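Cistport Tramway

The Cistport Tramway is a light rail line serving the harbor town of Cistport and the inland district of Ustari. It is worked by Bometti Transit under a contract with the town council. The line has two branches that meet at Rotich Junction, where passengers can change between the harbor and hill services. All stops are unstaffed except Cistport Quay, which has a ticket office and a small waiting room.

History

A horse tramway ran along the quay before the present line was built, carrying dock workers and light goods. It used narrow track set into the cobbles and closed when the dock company bought motor trucks. The rails were lifted soon after, although a short length can still be seen outside the former customs house.

The idea of an electric line was put forward by the engineer Tibor Hegedűs, who drew up plans for a route from the quay to Ustari by way of the market. His first plan had a tunnel under Chapel Hill. The council turned this down on grounds of cost, and the line was instead laid around the side of the hill on a long curve. The curve remains the slowest part of the route, and proposals to straighten it have come up several times without result.

Construction began at the Ustari end. Work was held up for one winter when the contractor for the river bridge went out of business, and the bridge was finished by a different firm to a simpler design. The harbor branch opened first, in February, with a shuttle service between the quay and Rotich Junction. Trams reached Ustari later in the same year.

Route

The harbor branch starts at Cistport Quay and runs in the street as far as the market. It then joins its own right of way, following the river to Rotich Junction. The hill branch leaves the junction to the north, crosses the river, and climbs to Ustari. Most of the hill branch is single track with passing loops. The bridge is 175 meters long and carries a footpath on its east side, which was added after the line opened.

Road traffic is kept off the tracks everywhere except on Quay Street. Delivery vehicles are allowed to stop there before 10 a.m., and trams run at reduced speed during that period.

Services

Trams run every day from early morning until shortly before midnight. On the harbor branch the basic service is four trams an hour, dropping to two in the evening. The hill branch has two trams an hour all day. An extra tram runs from Ustari on school mornings.

Timekeeping was poor in the early years. Trams from the hill branch often missed their place at Rotich Junction and then held up harbor services behind them. Pendo Massawe, who became operations manager when Bometti took over the contract, rewrote the timetable to allow a longer wait at the junction. End-to-end journey times went up slightly - a change that drew complaints from commuters - but late departures from the quay became less common. The same pattern of service is still in use. 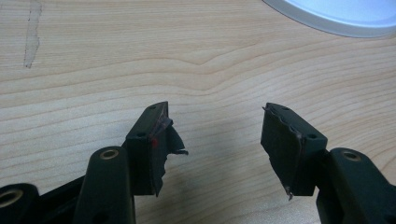 Fares can be paid by card on board or in cash at the quay office. A single flat fare covers the whole line, and transfers at Rotich Junction are free. Local bus passes are accepted on the harbor branch only.

Rolling stock

The line uses two-section trams with low floors and doors on both sides. Each tram has 39 seats, with standing room in the center and a space for wheelchairs next to the second door. They are kept at a depot beside Rotich Junction, where cleaning and routine repairs are carried out. Heavy overhauls are done elsewhere, and the trams are moved by road.

Power is supplied by overhead wire. Two substations feed the line, one behind the market and one below Ustari. A fault at the lower substation usually means that the hill branch has to be replaced by buses.

Future plans

The council has studied an extension from Ustari to the hospital, which would add 900 meters of track and one stop. No funding has been set aside. A separate plan to double the track between the river bridge and the first passing loop is listed in the district transport plan - it would need a strip of land now used for allotments.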